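Re: Teaching by hand vs. teleop for tabletop tasks
List: arm-teaching-users
Date: 2023-03-18

Earlier on this list it was written:

> We are about to start recording demonstrations on a single arm and have
> to choose between guiding it by hand and driving it with a remote
> controller. The task is simple pick and place on a small table. Does it
> matter which one we use? And does the table need to be cleared of
> everything the robot doesn't touch? Our people are split on both.

It matters, but less than the setup does. We have done both on the same arm for the Dultberg project and ended up with a total of 1058 demonstrations we were willing to keep. Of those, 627 were driven remotely and the rest were guided by hand.

Hand guiding is quicker to learn. A new person can do usable work the same morning. The trouble is that the person's arms and sleeves end up in the camera view, and the policy never sees those at run time. We got around this by playing the joint positions back and recording the camera on the second pass, which doubles the time per demonstration. If your objects shift at all between the two passes you have to throw the recording out.

Remote control is slower at first. Ours runs through Pramerier, and people needed up to 20 tries before their paths stopped wandering. After that the recordings are cleaner. The operator should work from the camera view and not from standing next to the table, or you will record decisions based on things the robot can't see.

As for clearing the table, I would leave a few things on it. Our layout has a can, a bottle and a bowl on top of a drawer cabinet, and the piece to be moved is a light-colored block. 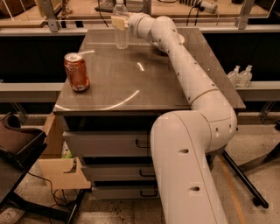
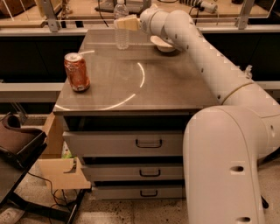
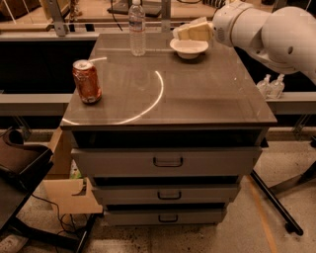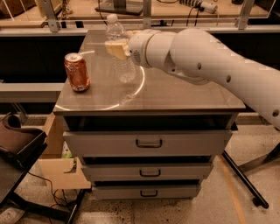 Posted by the Nevudix demo bench
Reply to the list, please, not off-list

The bottle is the object that causes the most work. It is clear, and with the wrist turned down the gripper can line up with it in the camera view. In the second and fourth pictures the block covers part of the bottle or the bottle covers part of the block, and an operator going by the screen alone has to judge depth from very little. We tell people to come in from the side and stop short, then lower. Hand guiding has no such problem, as you can see the gap directly.

The other thing to watch is glare. A metal top throws back a bright arc from the light overhead, and it stays in the same place while everything else changes. We trained one policy that did well until the light was moved, and then it missed on 59 runs in a row. Since July we shift the light a little between batches. A matte sheet would also work — we haven't tried one for a full batch.

Some smaller points:

Start each demonstration from a different arm pose. If they all start from home, the policy has no idea what to do anywhere else.

Don't trim out the pauses by hand. Use one rule for all of them. We drop the still part at the start and leave the rest alone.

Keep hand-guided and remote recordings in separate folders even if you plan to mix them. The speeds are different and you will want to check that later. The Huet converter keeps the source as a field, but only if you set it before export.

I can post our operator sheet if there is interest. It is two pages and needs some cleanup first.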